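Prurkow Tabletop Kit - trial notes and data card

Maintained by Zerrin Tokgöz and Stojan Kolev
Last edited 6 Jun 2024

What's in this folder

Recordings from our trial of the Prurkow two-arm kit, set to work on toy groceries. We ran 23 sessions, and 13 of them are in this release. The rest still need their time stamps checked and should follow in August.

Why we like it

Setup was a pleasure! Stojan had both arms talking to the Lemieux logger before lunch, and the sample scripts ran on the first try (we did have to change one port number). The arms feel smooth even at low speed, and the manual is written in plain words - more of this, please.

What could be better

The calibration tool forgets its settings after a restart. Save a copy of calib.txt before you power down.

Layout

sessions/ - one folder per session
stills/ - single views of the table
notes.txt - Zerrin's running log, typos included

Known problems

Session 11 has no sound. Session 2 has a short gap in the joint readings.

Views from the table 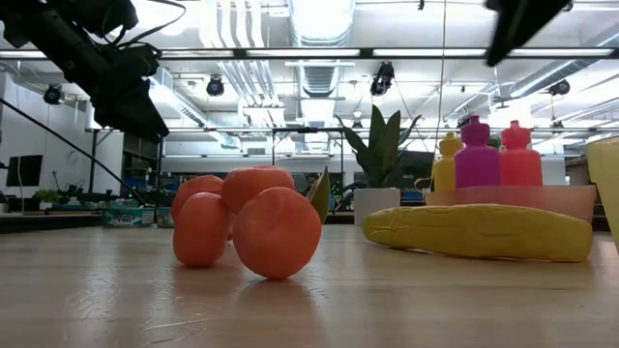
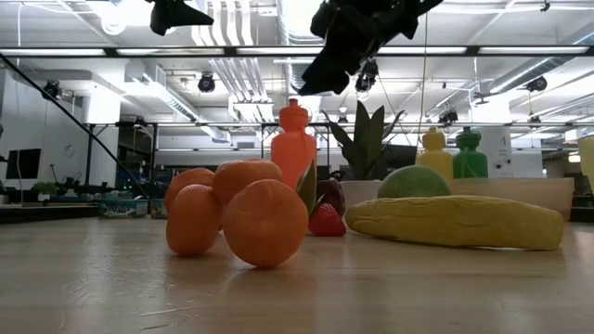
Toy oranges, yellow corn and plastic bottles on the tabletop, with the black grippers overhead.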